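3.2 Storage surfaces and the drying of small parts after washing

The households in the Wumstead group differed most in where washed items were set down before being put away. In the first round of interviews, respondents named the sink edge, the counter, a rack, a tray, or a towel laid flat. We grouped these into two classes: open surfaces, on which water can spread and evaporate, and rimmed surfaces, which hold the water that runs off the items. The grouping follows Hedlund's earlier coding scheme, with one change. A towel placed inside a tray is counted here as a rimmed surface, where the earlier scheme treated it as open.

Of the 77 households that completed the October diary, most used more than one class of surface over the recording period. The diary asked for the surface, the time of setting down, and the time of putting away. It did not ask for the amount of water left on the item, as the pilot had shown that respondents could not judge this in a consistent way. Entries with a missing time were dropped. Entries in which the time of putting away came before the time of setting down were checked against the paper sheet and corrected where the error was plainly one of copying.

Rimmed surfaces were linked to longer holding times. The effect was clearest in the evening entries, when items were often left overnight and put away the next morning. We do not read this as a direct effect of the rim. A household that owns a tray can leave items standing without wetting the counter, and so has less reason to clear them. The Rikbridge group, in which trays were less common, showed the same evening pattern in a weaker form.
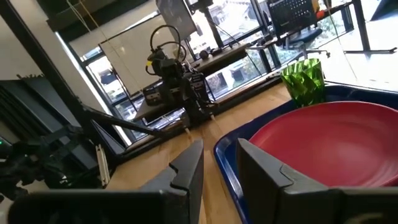 Figure 2. Blue plastic tray with a raised rim, near an area of pale wood.

The second question concerned the material under the item. Wood was the most often reported counter material in Wumstead, while stone and tile were more common in Rikbridge. Respondents with wooden counters reported wiping the surface more often, and several mentioned marks left by standing water as the reason. We had expected these households to prefer rimmed surfaces throughout. The diaries support this only for large items such as pots and jugs. Small parts — lids, seals, spoons — were set down directly on the wood about as often as on any other material.

To test whether drying time could account for the difference, we weighed a set of lids on a bench scale before wetting, directly after wetting, and at fixed points up to 520 minutes later. The lids were of the Mamo and Stekach types, chosen for their different edge profiles. Each was placed with the hollow side down. Water held under the edge was the main source of variation between runs, and the choice of tray or open board mattered less than the angle at which the lid came to rest. Runs in which a lid was moved by accident were repeated from the start.

The bench results should be read with some care. Room air was held steady during the runs, which is not the case in a kitchen in use, and the lids were set down one at a time. Diary respondents often stacked items or leaned them against each other — a practice that the scale setup could not reproduce. Section 3.3 takes up stacking separately, using the free-text notes from both groups.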